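Hutapea Banana Hanger and Fruit Stand, Model 759

Price and stock: please ask your local Cudix shop. Delivery in November for all new orders.

Everybody who buys bananas for a family or for an office knows the problem. The fruit lies on a hard surface, the lower ones carry the weight of the others, and dark soft places come where they touch. The Hutapea stand keeps the bunch in the air by its stalk, so that no banana is pressed.

The stand is made from one bent steel tube with a powder coating, and it is screwed into a round beech base. The hook is wider than on our earlier model and takes a stalk up to 4 cm thick. This was the wish of many customers who buy whole hands from the market and not the small supermarket packs. The base has four rubber feet and does not slide on a smooth table — also not when you pull a banana off with one hand. 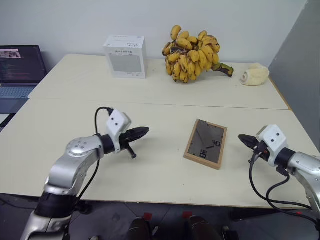 Small bananas with the thick stalk still on, a good type for the wide hook.

We recommend to hang the bunch while the skin is still a little green. When the fruit is already speckled it can still be hung, but please check the stalk first, as a very ripe stalk becomes weak and the bananas may fall. Very ripe fruit is better used the same day for bread or for a milkshake.

Technical data
Height: 38 cm
Base diameter: 20 cm
Maximum load: 8 kg
Weight without fruit: 1.1 kg
Colors: white, black, moss green
Assembly: one screw, key is included

Care
Wipe the tube with a damp cloth. The base should not go in the dishwasher and should not stand in water. Once a year you can rub it with a little kitchen oil — let it dry over 10 hours before use.

Accessories
The Grillico wire bowl fits on the base and holds apples, lemons or onions. It is sold separately. The Skoltevham wall hook has the same width as the stand hook and is made for kitchens with little table space.

Guarantee is two years on the tube and the screw. Page updated 12/10/2020.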